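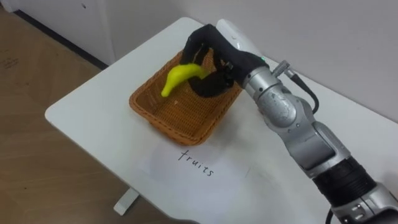 마지막 수정: 06/03/2022

보도자료 | 무보라(Muvora)
즉시 보도 가능

무보라, 벨스테드 동네 산책 지도책 '시브우드(Civwood)' 출간
골목 산책 코스 13개를 70쪽에 담아, 큰 글자판도 함께 나옵니다

안녕하세요, 지도책 만드는 작은 출판사 무보라입니다. 보도자료는 원래 딱딱하게 써야 한다고들 하는데, 제가 그렇게 쓰면 세 줄 만에 졸려서요. 이번에도 그냥 제 말투로 쓰겠습니다. 기사에 필요한 정보는 맨 밑에 따로 모아 두었으니 바쁘신 기자님들은 바로 내려가셔도 괜찮습니다!

저희가 새로 내는 책은 '시브우드'입니다. 벨스테드(Velstead)를 걸어서 돌아다니는 사람을 위한 지도책이고, 코스는 모두 13개예요. 제일 짧은 건 우체국 뒤 계단에서 시작해 시장 어귀에서 끝나고(장바구니 들고도 갈 수 있습니다), 제일 긴 건 강둑을 따라가다가 옛 벽돌 공장 터를 끼고 돌아옵니다. 이 긴 코스가 제일 애를 먹였어요. 중간에 공사 구간이 생겨서 2월 내내 선을 지웠다 그렸다 했거든요. 결국 둑 아래 자갈길로 돌려놓았는데, 막상 걸어 보니 원래 길보다 물소리가 가까워서 저는 이쪽이 더 마음에 듭니다.

이름은 어디서 왔느냐고 많이들 물어보세요. 시브우드는 벨스테드 북쪽 언덕의 작은 숲 이름입니다. 지도에 안 나오는 경우가 많고, 나와도 그냥 초록색 얼룩으로 찍혀 있어요. 저는 그게 늘 서운했습니다. 안에 들어가면 갈림길도 있고, 비 온 뒤에만 생기는 웅덩이도 있고, 누가 언제 놓았는지 모를 돌 의자도 있는데 말이죠. 그래서 첫 번째 코스를 이 숲으로 잡고 책 제목까지 가져왔습니다.

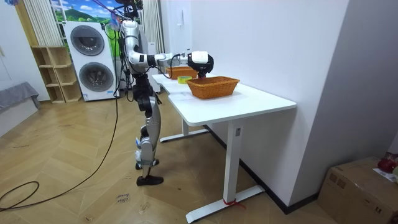
숲 코스를 그릴 때는 축척을 두고 한참 고민했습니다. 다른 코스와 똑같이 그리면 갈림길이 다 뭉개지고, 크게 그리면 한 쪽에 안 들어가고요. 결론은 접지였습니다. 이 코스만 펼침면 두 배로 접혀 들어갑니다. 인쇄를 맡은 백스터(Baxter)에서 처음에는 고개를 저었는데, 접는 방향을 바꾼 견본을 다시 보내 주셔서 그걸로 정했어요. 펼칠 때 종이가 책등에 걸리지 않습니다. 이 말을 꼭 보도자료에 쓰고 싶었어요. 지도책을 좋아하는 분들은 무슨 얘기인지 아실 겁니다.

종이 이야기를 조금만 더 할게요. 본문은 광택 없는 종이를 썼습니다. 햇빛 아래에서 번들거리면 길을 못 읽으니까요. 연필로 메모도 잘 됩니다. 표지는 살짝 두껍고 모서리를 둥글렸습니다. 코트 주머니에 넣었다 뺐다 하면 네모난 모서리는 금방 망가지더라고요. 물에 완전히 강한 종이는 아닙니다. 가랑비 정도는 괜찮지만 소나기를 만나시면 책부터 품에 넣어 주세요.

판본은 2종입니다. 기본판이 있고, 글자와 기호를 키운 큰 글자판이 있습니다. 큰 글자판은 지난번 책을 내고 나서 가장 많이 받은 요청이었어요. "코스는 좋은데 돋보기를 들고 걸을 순 없잖아요"라는 엽서를 받고 얼굴이 화끈했습니다. 그래서 이번에는 아예 처음부터 두 판을 나란히 놓고 작업했습니다. 내용은 완전히 같고, 쪽수도 70쪽으로 같습니다. 판형만 큰 글자판이 더 커요. 값도 같게 매겼습니다.

코스마다 들어가는 정보도 바뀌었습니다. 예전 책에는 거리와 소요 시간을 크게 적었는데, 시간은 빼기로 했어요. 저는 빵집이 보이면 들어가는 사람이라 적힌 시간 안에 도착해 본 적이 없거든요. 대신 경사, 계단, 앉을 곳, 화장실, 유아차가 지나갈 수 있는지를 적었습니다. 코스 9개는 계단 없이 끝까지 갈 수 있고, 해당 쪽 위쪽에 따로 표시가 있습니다. 나머지 코스도 계단이 어디에서 나오는지 지도에 그려 두었으니 앞 구간만 걷고 돌아오셔도 좋겠습니다.

가게 이름은 거의 넣지 않았습니다. 이건 내부에서도 의견이 갈렸어요. 있으면 반갑지만 책이 나오고 한 철만 지나도 간판이 바뀌니까요. 오래된 우물, 시계탑, 다리, 큰 나무 같은 것들을 길잡이로 삼았습니다. 큰 나무는 종류까지 적었는데, 겨울에 답사한 탓에 잎이 없어서 헷갈린 것들이 좀 있습니다. 틀린 나무를 발견하시면 꼭 알려 주세요. 다음 쇄에서 고치겠습니다.

벨스테드에 처음 오시는 분이라면 네 번째 코스를 권합니다. 역 앞에서 출발해 운하 옆길로 빠지는데, 평평하고 벤치가 많고, 끝나는 지점에서 버스를 탈 수 있어요. 오래 사신 분께는 열한 번째 코스요. 다들 차로만 지나다니는 언덕길 뒤편에 담장 사이로 난 좁은 길이 있는데, 여기서 나고 자란 분도 처음 본다고 하셨습니다. 저는 그 길에서 고양이를 만나느라 답사를 한 번 망쳤습니다.

출간에 맞춰 함께 걷는 자리도 엽니다. 첫 번째 숲 코스를 천천히 걷고, 언덕 아래에서 따뜻한 차를 마시고 헤어지는 일정이에요. 책을 사지 않으셔도 오실 수 있고 참가비는 없습니다. 걷는 속도는 제일 느린 분께 맞춥니다. 날짜는 날씨를 좀 더 보고 무보라 소식지에 올리겠습니다. 취재를 원하시는 기자님은 운동화를 신고 와 주세요. 숲 입구가 꽤 질척합니다.

서점에 계신 분들께도 한 말씀 드립니다. 진열용 견본은 접지를 펼쳐 볼 수 있도록 비닐 포장 없이 보내 드립니다. 손님들이 마음껏 펼쳐 보셨으면 해요. 많이 펼쳐서 해진 견본은 연락 주시면 새것으로 바꿔 드립니다.

책 정보
제목: 시브우드
펴낸곳: 무보라
인쇄: 백스터
분량: 70쪽, 접지 포함
수록 코스: 벨스테드 산책로 13개(계단 없는 코스 9개)
판본: 기본판, 큰 글자판
판매처: 벨스테드 시내 서점과 무보라 작업실

자료 요청
표지 파일과 본문 견본 쪽, 서평용 도서는 무보라 홈페이지의 언론 문의란으로 신청해 주세요. 기본판과 큰 글자판 가운데 어느 쪽이 필요하신지 적어 주시면 그대로 보내 드립니다. 전화는 오후에 잘 받습니다. 오전에는 대개 걷고 있어요.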